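28 September 2018
Glaze notebook, Zedstead workshop. Entry by Analyn Rivera.

Crazing on the Lurkov white, second round. The first batch crazed overnight on every tile thicker than 4 mm. Glaze is unchanged from the August sheet apart from the new feldspar, delivered in the Villanueva sacks. Suspect the soda content is higher than the old stock. No analysis sheet came with the delivery; have written to ask for one. 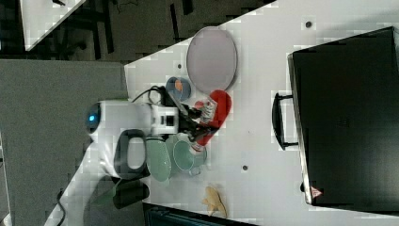
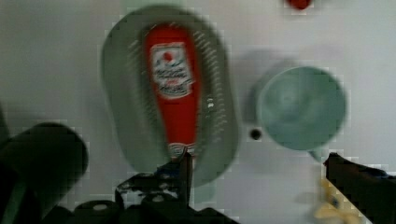 Recipe changes for this round: silica up by 2 parts, feldspar down by the same, whiting and kaolin left alone. Sieved twice. Batch weight 551 g dry, mixed to the usual thickness and left to stand before dipping. Bucket marked J2.

Test tiles: 10, all from the Jorkska stoneware body, bisque fired together. Five dipped once, five dipped twice. Numbers scratched on the back before bisque, as oxide pencil burned off two of them last time.

Firing: small kiln, middle shelf, same programme as the first batch. Cone on the middle shelf bent correctly. Top shelf cone slightly under, so ignore anything placed there. Opened below 100 degrees. Pinging heard from the first batch on opening; none heard this time, though the extractor was running.

Ink test on all tiles. Single dip: no lines. Double dip: fine lines on tiles 7 and 9, widely spaced, mostly near the rim. Tile 8 has a pinhole near the foot, probably dust. Surface a little stiffer than the old white and less glossy where thin.

Freezer and boiling water cycle started on tiles 1, 3, 6 and 8. Tiles 2 and 10 kept back untreated for comparison.

To do: repeat with silica up one further part. Check whether the kiln is cooling faster than it did before the element change. Do not use J2 on anything for sale until the October check. Old bucket of Lurkov white relabelled "tests only", lid is cracked, needs another.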